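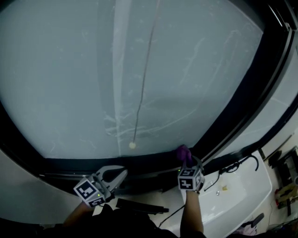
Why Do Windows Go Cloudy?

Air has water hiding in it. You can't see it because it has turned into a gas called water vapor. Kettles make it, showers make it, and so do you, every time you breathe out (please don't stop).

Glass gets cold when it's cold outside. When the vapor bumps into chilly glass, it turns back into tiny drops. That's fog. If the glass is below freezing, you can get frost instead, which grows in branches like a very small, very bossy tree.

Wipe fog with your sleeve and you get smears - plus a damp sleeve. A dry cloth works better. Grown-ups own 15 of these and can never find one.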